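4.3 Snagged cables and the stops they caused

We had expected most of our trouble to come from the vision side, and for the first weeks of the Gaststead trials it did. By the time we had the bar detector behaving itself, though, a rather more homely problem had taken over the fault log. Of the 1,183 picks attempted in the second series, 177 ended in a protective stop, and when Kendra Ross went back through the joint torque records she found that a good many of those stops had nothing to do with the gripper touching a bar or the bin. The arm was being tugged by its own wiring.

It is worth saying how this comes about, as we suspect other groups working with short bars in a metal bin will meet it sooner or later. The Fudex planner chooses a wrist angle to suit the bar it has picked out, and with bars lying every which way it will happily ask for a large turn of the wrist between one pick and the next. The cables that run along the outside of the arm have to follow. If there is too little slack they go tight at the far end of the turn, and if there is too much they hang down in loops beside the gripper, where they can catch on a bar end or on the rim of the bin. We tried both, I am sorry to report, and had stops from both. Figure 6 shows the arm low over the bin, with the cables passing across the orange joint and the lower bundle hanging close beside the gripper.
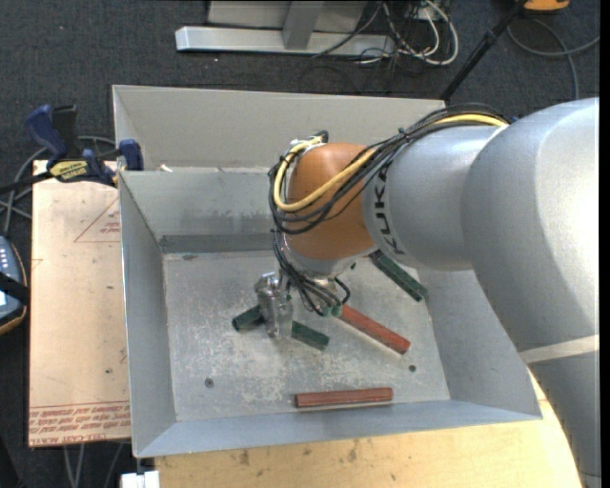
Figure 6. The KUKA arm with its gripper lowered among red and green bars in the sheet-metal bin. A yellow cable runs with the black ones over the joint.

4.4 What the controller made of it

The awkward part, from a safety point of view, was that the controller could not tell a snag from a collision. Both look like an unexpected load at the wrist. Our recovery routine, written with collisions in mind, backed the arm straight up by a small amount and tried again, and when a loop was caught this simply pulled it tighter. On 15 March 2021 a connector was drawn halfway out of its socket in this way, the gripper lost its signal, and the bar it was holding dropped back into the bin. No one was near it and no harm was done, but Vaughn Ambrose very sensibly stopped the series there and then, and we spent a long afternoon going over the routine line by line.

We made two changes. The planner now keeps a running total of wrist rotation and prefers the grasp that unwinds the cables, even where the Minhas score for that grasp is slightly lower. The recovery routine no longer retries by itself after a stop at the wrist, and waits for a person to look at the cables and clear the fault by hand. In the 16 sessions that followed we had further stops of this kind, though the connector stayed in place throughout.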